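Inicio | Empresa | Productos | Documentación técnica | Sala de prensa | Contacto

Imprimir esta página | Enviar por correo electrónico

Plitance publica la segunda edición de su guía de preparación de puestos para montaje manual de cableado

La revisión incorpora criterios sobre superficies textiles, tableros de apoyo y guiado de conductores de pequeña sección 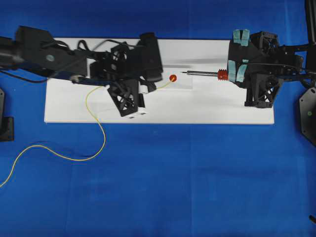
Plitance ha puesto a disposición de talleres y centros de formación la segunda edición de su guía técnica para puestos de montaje manual. El documento, de 80 páginas, sustituye a la edición anterior y se aplica a trabajos de banco con herramienta de mano, conductores finos y piezas de pequeño tamaño. La descarga está abierta desde marzo en la sección de documentación.

La principal modificación afecta a la superficie de trabajo. La guía recomienda cubrir la mesa con un paño liso de color uniforme, preferentemente azul, y colocar sobre él un tablero blanco rígido y alargado que delimite la zona de operación. El paño reduce el desplazamiento de las piezas y facilita la localización de tornillos, terminales y recortes. El tablero proporciona un fondo claro para conductores de color, en particular amarillos y rojos.

«El contraste entre conductor y fondo se trataba en la primera edición en un solo párrafo. Ahora ocupa un capítulo, con criterios de selección por color de aislamiento», señala Valentyna Kovalchuk, responsable de documentación técnica de Plitance.

El texto admite pliegues leves en el paño siempre que queden fuera del área cubierta por el tablero. Los pliegues marcados deben eliminarse antes de iniciar la tarea. No se autoriza el uso de adhesivo entre paño y tablero.

Herramienta y conductores

El capítulo cuarto trata la aproximación de la herramienta. Para destornilladores de vástago largo se establece una entrada lateral, con el mango fuera del tablero y la punta dirigida hacia la pieza. Los mangos de color vivo y superficie acanalada figuran como opción preferente por su visibilidad y agarre.

En cuanto al conductor, la guía indica que el tramo sobrante debe salir por el borde inferior del tablero y descansar sobre el paño en curva amplia, sin tensión ni cruces con la herramienta. La norma interna anterior exigía enrollarlo, práctica que queda suprimida.

La revisión se ha elaborado a partir de 354 fichas de puesto remitidas por talleres usuarios, que recogen 3.853 operaciones individuales. La coordinación ha correspondido a Yao-tsung Lai y la verificación de los procedimientos a Oksana Pasichnyk. Se han reescrito 51 fichas por falta de datos sobre iluminación o altura de mesa.

La edición incluye un anexo de limpieza y almacenamiento de paños, una plantilla para el marcado de tableros y una hoja de comprobación previa al inicio del turno. Los anexos pueden imprimirse por separado.

Las consultas técnicas se atienden a través del formulario de contacto, a la atención de Roksolana Boiko. Los centros de formación que utilicen la primera edición pueden solicitar la tabla de correspondencias entre capítulos.

Imprimir esta página | Enviar por correo electrónico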